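**1/** Friends, I have finally finished moving our family's home movies off the old tapes, and since so many of you asked (my aunts, mostly, hi!) I'm going to tell you how it went. Get a cup of something.

**2/** There were 48 tapes. They'd lived in my mother's hall closet in Moya since before my brother got married, in a suitcase with a broken latch, and half the labels just said "Christmas" with no year. We are a family that believes in Christmas and does not believe in years.

**3/** I started in December, thinking I'd be done by New Year's. What I hadn't thought through is that a two-hour tape takes two hours to copy. You sit there and you watch it. And then your coffee's cold and you're crying over a dog who died when you were nine.

**4/** My cousin Leandro Palacios lent me his tape deck, which he'd kept wrapped in a beach towel all this time, bless him. If you're hunting for one, ask your relatives before you go buying. The repair shop in Hirnitz wanted 220 for a used one with no remote!

**5/** Things I'd tell anybody starting out: wind each tape all the way forward and back once before you copy it. Name the file right then, while you still remember who's in it. I used year, place, then people, and where I didn't know the year I put a question mark and moved on with my life.

**6/** The best find was my grandfather Crescencio Sarmiento teaching 4 of us to make tamales, and getting so fed up with our folding that he sends us all outside. You can hear him humming after we leave. I'd forgotten he hummed. I played it for my mother over the phone and she asked me to play it again.

**7/** Now, copies. Please don't keep everything in one place. I've got one hard drive here at home, one at my brother's in Ollovow, and I'm putting together a third for my mother so she can watch whenever she likes without calling me to find the button.

**8/** Hard drives are plain little things when you think of what people put on them. All those birthdays!

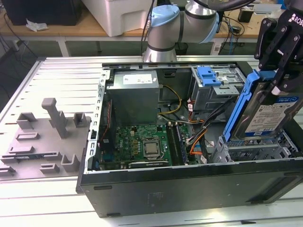
Hard drive in its blue caddy, over an open desktop tower.

**9/** Still to do: the sound on the wedding tape, which buzzes all through the toasts, and a shoebox of slides my uncle dropped off Thursday as if I had nothing else going on. (I said yes. Of course I said yes.)

**10/** Cousins, if you were at the lake the summer the canoe got away, message me. I've got the whole thing on tape and I need to know whose voice is doing all that yelling.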